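Against the Matched Set
Gearóid Ó Dubhghaill

My parents were given a dinner service for their wedding, Nirkholm white with a thin blue rim, 12 of everything. We ate off it perhaps twice a year. The rest of the time it sat in a cabinet in the dining room, and we ate off the other plates, the ones that had come from different places and had different chips in them. When my mother moved to a smaller house she asked each of her children to take the good set. All of us said no, and then I felt bad and said yes.

It is in my hall closet now, in two boxes. I have been thinking about it more than it deserves, and I have come around to the view that we should stop buying things in sets. 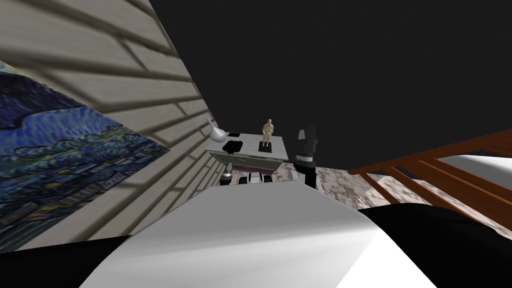 Issue 41, page 9

I mean plates first, but also chairs, glasses, towels, nightstands and lamps. A set is sold as a kindness to the buyer. You choose once and the choosing is over. The trouble is that a set can only get worse. The day you bring it home is the best day it will have, and after that every accident counts against the whole. Break one glass out of eight and you own seven glasses, and you know it each time you open the cupboard. Break one glass out of a shelf of odd ones and you have a shelf of odd glasses.

The stores understand this well. Three years ago I cracked a Zumitz cereal bowl and went looking for another. The pattern had been dropped. The one that replaced it had the same name and a slightly warmer white, close enough to look like a mistake when the two were stacked. The clerk was polite about it and suggested I might like to start over. I think a lot of people do start over, and good bowls go to the thrift store for no fault of their own.

There is a secondhand place in Sorkport, run by the Okafor family, where I have bought most of what I eat with since then. Plates are in one bin, saucers in another, forks standing up in cans. A few boxed sets are on a table near the door. They were there in December and the same ones were there when I went in last week. The bins turn over all the time. Mrs. Okafor told me the sets come in from estates and the heirs always think they are worth more than they are. She splits them up after a year. Once they are split up, they sell.

I asked her whether it bothered her to break up a service someone had kept whole for most of a lifetime. She said it used to.

The usual objection is that a table of odd plates looks careless. I used to think so too. But what makes a table look cared for is that somebody laid it, with the forks on the same side and enough room for elbows. If the plates are near each other in size, people don't notice the rims until they have finished eating, and then it gives them something to talk about. My brother-in-law always asks for the brown one. 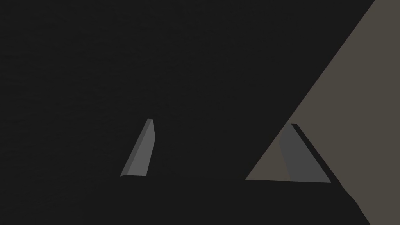 Pairs are a harder case than sets of eight or 12, and I will admit that I hesitated over them. Two candlesticks on a mantel, two lamps by a bed: people want those identical, and they will drive a long way to make them so. I think they are asking for more than the eye needs. Look at the two gray fingers of the gripper here. The one on the right looks noticeably larger than the one on the left, and I still took them for a pair at once, because they stand together and are the same sort of thing. My bedside lamps work the same way. One is brass and short, and the other is a green ceramic one with a bigger shade. They give light to two people who like to read, and visitors have never mentioned it.

The other objection is money, and it is a fair one. Sets are often cheaper by the piece, especially at the low end. A young couple with an empty kitchen can fill it in one trip for less than a week's groceries. I would not tell them they were wrong. I would only tell them not to feel they had to keep it up, and to let the first broken plate be replaced by whatever plate they like.

What I do mind is the registry, which still asks people to pick a pattern as if they were choosing a religion. My niece got married last year and her list had four-piece place settings on it, followed by a gravy boat, followed by a second gravy boat.

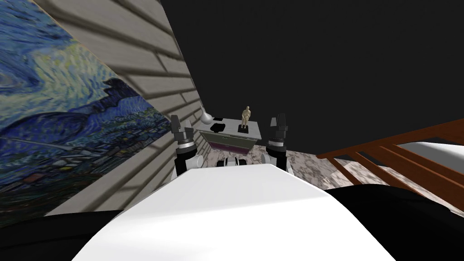 She told me she had not wanted any of it. The form had a space for formal dinnerware and it seemed rude to leave it blank. I suggested that next time someone asks what she needs, she should say one good plate, and let them choose it. She would end up with plates she could put a name to. I can do that with most of mine, and I can't do it with a single piece of the Nirkholm.

As for those two boxes, I opened the first one last month and took out four dinner plates. They are in the kitchen with the others. One has already lost a chip from the blue rim, and it went back on the stack. I plan to bring the rest out a few at a time, and my sister has asked for the soup bowls.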